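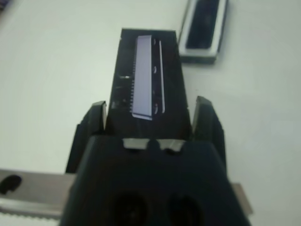
STYLE — The Grooming Issue

The Kitchen Haircut Is Not Going Away

People learned to cut their own hair in a hurry a few years back. Some of them stopped. A lot of them didn't, and I wanted to know why.

My own started in a bathroom in Mitamholm, bad light, door open so my wife could shout directions from the hall. Left a bit. No, your other left. It came out fine on top and awful at the back and I wore a hat through most of April. Then I did it again. And again, and by the fourth go I had stopped dreading it and was sort of looking forward to it — the buzz, the smell of the oil, the little pile on the floor that's grayer each time.

So. Who else is doing this? Pretty much everyone I asked, or someone in their house. My neighbor does her three boys in a row on the porch. The guy who fixes my car does his father. A woman at the ferry desk in Relisport told me she hasn't paid for a cut in seven years and then took off her cap to show me. Good cut, too. Sharp around the ears.

Money's the first answer and it's a real one. A plain men's cut in Relisport is 30 dollars before tip now. Do that every month for two kids and yourself and you notice. But money didn't explain the porch, or the father. Those people kept talking about something else. The half hour. Sitting still with somebody's hand on your head.

"You find out how a person is doing," said Akihiko Arai, who ran a two-chair shop off the harbor road in Relisport until his knees gave out. "They can't look at the phone. They have the cape on. So they talk."

Arai still cuts, at home, for people he likes. I sat in his kitchen on a stool that used to be in the shop and he did mine while I asked him questions, which is a hard way to take notes. He fixed the back. He did not say anything about the back, he just made a noise.
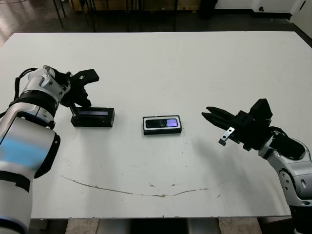 He has opinions about what goes wrong when people do this themselves. Mostly they start too short. Guard off, or the wrong guard, straight up the side, and then there's nowhere to go but shorter. Start long. Do the whole head long. Stand back, have some tea, then go down one size on the sides and stop. Most home cuts would be saved by the tea, he says.

Second thing, wet hair. Clippers want it dry and clean. Scissors don't mind damp. People mix these up and then blame the clippers for pulling.

Third, the neckline. He draws it square on nobody. Follow where the hair already wants to end, take off the fuzz below, leave it be. A square line looks great the day of and like a mistake two weeks later.

The part about the ears I couldn't write down, he was doing the ears.

Down the coast in Mitamholm the mood is different. Shinji Morikawa still has a shop open, third one on that corner, and you'd expect him to be sour on all this. He isn't really. He runs a Monday-night sort of thing... okay, it isn't Mondays anymore, it moves around, but after closing he lets people bring in whoever they cut at home and shows them how to do it better. Forty-five minutes, bring your own clippers. Parents mostly. One pair of sisters who do each other's and argue the entire time.

I asked if he wasn't teaching away his own customers and he shrugged. They were gone already, he said, and some come back for weddings. What bothers him is the tools. People buy the cheapest thing, run it dry till it screams, throw it out, buy another.
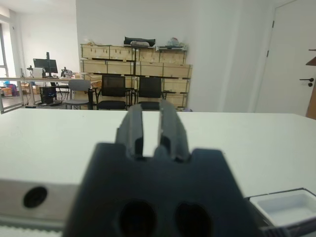
Gray gripper fingers over a white table, far side of the room ahead.

His own are Lévesque clippers, old ones, the cord rewrapped in two places. He paid 200 dollars for the pair and has had the blades off more times than he'd care to think about. Brush it out after each head. One drop of oil on each side, one in the middle, run it for a few seconds, wipe. He swears by a brand called Vurkik which comes in a tiny bottle and smells like a sewing machine. I bought some. It does smell like a sewing machine.

A blade that's out of line is what nips people, by the way. The small moving one should sit a hair back from the big one, and level with it. If it's poking past, that's your scratchy neck right there. Two screws, loosen, nudge, tighten. I'd owned mine for years and never looked. They were crooked from day one I think. 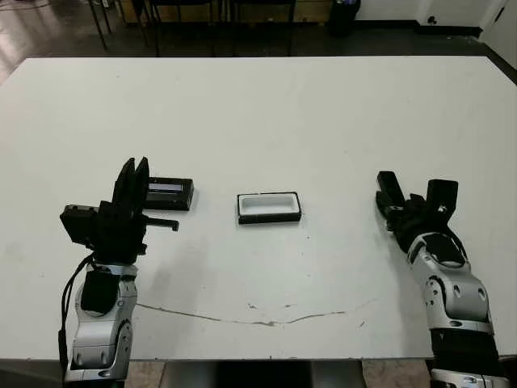
Setting up is the bit home cutters skip, and both men got almost stern about it. Morikawa wants everything out before the cape goes on. Guards in order, brush, comb, oil, a towel you don't love. Pick a light surface if you have one, so you can spot the little dark parts when they roll. An open tray like the one on the white tabletop in the photo, white inside with a black rim, would suit him nicely: screws show up against the white, and the rim stops them wandering off. He uses the lid of a cookie tin. Arai uses a saucer. I'd been using the edge of the sink, and I can tell you where screws go from there.

And the floor, do the floor first. Sheet down, or outside if it's calm. My neighbor's porch is the best salon in town as far as I'm concerned, the hair just goes over the rail and the birds take it for nests. She thinks so, anyway. I've seen one sparrow with something in its beak that might of been my neighbor's middle kid.

There's a message board I fell into while reporting this, home cutters only, 2,000 members and all of them up too late. Photos of the backs of heads. Long fights over whether you fade up or down. Somebody posts a husband and asks, is this fixable, and within minutes there's a plan. Even out the left. Leave the crown alone for gods sake. Nobody's mean about it. They've all done worse to someone they have to eat breakfast with.

A man on there cuts his mother's hair in the care home, scissors only, she doesn't like the noise. She used to do his, at the kitchen table, with a dish towel pinned at the neck. He uses the same kind of towel. He wrote that and then asked a question about thinning shears and got eleven answers.

Arai wouldn't take money for mine. I brought him a melon. He ran a thumb up the back of my neck one last time, found something he didn't like, and turned the clippers back on.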